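News > Community > Makers and Hobbies

News Events Places Letters Archive

Search this site Search Go

Plain red blocks find a home at the Noltlow toy library

If you have walked past the toy library in Noltlow lately and wondered what all the chatter was about, the answer is small, square and very brightly colored. The library is adding simple red blocks to its lending shelves this June, and the families who borrow there are already talking about them.
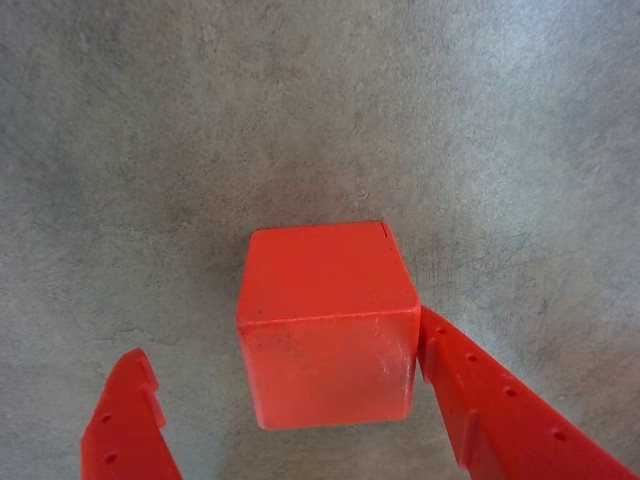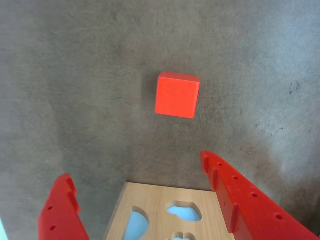 Red-orange, with softly rounded corners.

The blocks will go out in cloth bags, 15 to a bag, and each bag can be kept for 4 weeks before it needs to come back. There are no letters on them, no animals and no numbers, and Ilango Krishnan, who runs the library, wouldn't have it any other way. He grew up in Grevton with a box of plain blocks that went through his whole family, cousins included, and he says he can still remember the exact sound they made when a tower came down on the kitchen floor.

"We have puzzles with lights, we have trucks that talk, and I'm fond of all of them," Krishnan said, laughing, as he sorted returns at the front desk. "But a child can look at a block and it's a loaf of bread, and five minutes later it's a bus. I never get tired of watching that."

The money came from the spring bake sale and a supper held at Karakaya, the little restaurant on the corner, which gave over its back tables for the evening and kept the tea coming long after the plates were cleared. Between the two, the library raised $3970, enough for the blocks and a good set of new shelves besides — low ones, so that the smallest borrowers can reach for themselves.

Families from Sollach are welcome to borrow too, as they always have been, and can pick up a card at the desk on their first visit. The library stays open until 7 in the evening through the summer, and bags can be dropped in the return bin by the door at any time. Krishnan asks only that people have a quick look under the couch before bringing a bag back — that seems to be where blocks like to go.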